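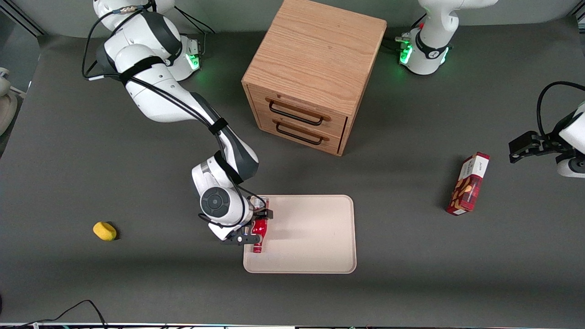
Plello two-arm station with the tray and cabinet set out, right arm holding a bottle at the tray.

Plello Two-Arm Recording Station

If you've ever tried to teach a pair of arms to tidy a table, you already know how many good examples it takes, and how quickly an afternoon disappears when half of them have to be thrown away. We built Plello at our workshop in Dritesthorpe for people in just that spot, and we've been using it ourselves for long enough to have worn out a few sponges (the yellow ones go first, for some reason).

The station comes as one piece: a matte charcoal table, two white arms mounted along the same side, a black parallel gripper on each, and a fixed camera looking down over the work. You guide the arms from a pair of hand controllers, and everything you do is saved as an episode, with the joint positions and gripper openings kept in step with the video.

What people like best, we think, is the foot pedal. Tap once to start, tap again to keep the episode, hold it down to throw the episode away and go again. Your hands stay where they are! Bayu Entili, who looks after our demo bench, can get through 80 short episodes in a day that way and still be cheerful at the end of it.

The starter set of props has 16 pieces, including a cream tray with a raised rim and a little two-drawer wooden cabinet with black bar handles. Bottles, snack boxes and other groceries you can bring from your own kitchen, and we'd encourage you to, as a mix of shapes and shiny surfaces makes for much better training material.

In the box
Table with both arms fitted
Two grippers and a spare set of fingers
Hand controllers and foot pedal
Overhead camera and bracket
Nasach recording software, up to 4 seats
Starter props

Good to know
Please allow 7 working days for delivery. The table arrives assembled, so do measure your doorway first. Episodes export to ordinary video and table files, and task labels can be edited later if you change your mind about the wording.

Questions about fitting it into your room are welcome. Ask for Puspita Halim or Loan Bạch at the sales desk.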